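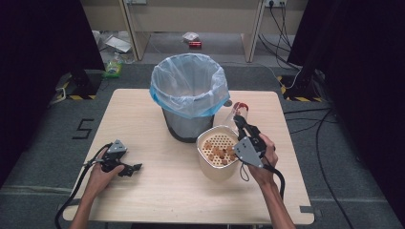
Revised house rules for recording with hand-held grippers take effect at the Hestside site on September 2, 2023. They were drawn up by Piret Venckus after a review of 359 recordings, and they apply to every station, including those on loan to Orkus. Operators must keep both grippers in view from start to finish, also when only one is in use – as where the right gripper holds a lidded cup and the left waits, open, just above the table. Cables are to run down past the hand and clear of the objects. A bin used in a task must have its liner folded over the rim before recording begins.

Station numbers taped to the carpet may not be moved without the agreement of Normunds Kuusk. Recordings made under the January rules remain valid and need not be repeated. Staff should read the full text, document 49, before their next shift and sign the sheet kept at the Hestside office.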